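Sorting the side table by what it holds

Posted by Harpreet Ouellet in February
5 minute read

The brown table in our back room has collected small objects since we moved to Cirnska. Its surface is 60 inches long, and on a bad week more than half of it is unavailable for anything else. I have tried trays, a lidded tub and a rule about clearing it before bed. The tub filled up and the rule lasted six days.

My current approach is to sort by contents instead of by owner. Owner-based sorting fails in our house for a simple reason: most of the things on the table have no clear owner. A jar with a brown lid could belong to any of us. What is inside a thing can be checked in a few seconds.

There are four groups.

Liquids. Drink bottles, cups, anything that can spill. These get handled first and they leave the table entirely. A capped bottle goes to the fridge door if it is worth keeping. If the level is low it gets poured out, rinsed and put in the recycling.

Jars and small tubs. Lids are opened and the contents checked. Anything empty is washed with its lid on the rack beside it. Anything with a usable amount left goes on the Boychuk shelf, a narrow steel unit by the door, 991 mm wide including the brackets.

Paper and packaging. Crumpled wrappers go straight in the bin. Flat boxes are opened before they are discarded - I once threw out a box with a spare key in it.

Toys and parts. One shallow drawer, no subdivisions. I tried dividers and they were ignored.

The order matters more than the groups. I used to begin with paper, it being the easiest, and then knock over a cup while reaching across for a wrapper. Starting with liquids removes most of the risk and also frees the most height, so the low items at the back become visible.
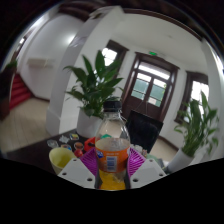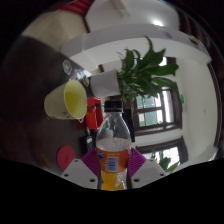

Orange label, black cap, yellow soda in the lower part of the bottle. Group one.

Bottles are the slowest of the liquids to process. The label covers the middle of the bottle, so the level can't be read at a glance when it sits behind the wrap. I tilt the bottle and watch where the surface settles. The cap goes back on after rinsing, as our collection point in Arnthorpe takes bottles with caps attached.

Cups are quicker. I empty them, then stack them if they are clean and bin them if they are paper and soft at the rim.

Once the table is clear I wipe it in one direction with a damp cloth, then again with a dry one. Dark wood-colored surfaces show every ring and every streak, and a single damp pass leaves both. The Avetow cleaner I bought last year made no difference that I could measure, so I have gone back to warm water with a drop of dish soap.

The whole procedure takes less time than an episode of anything. The drawer for toys and parts is already close to full, and I will probably move that group to the deeper one underneath next month.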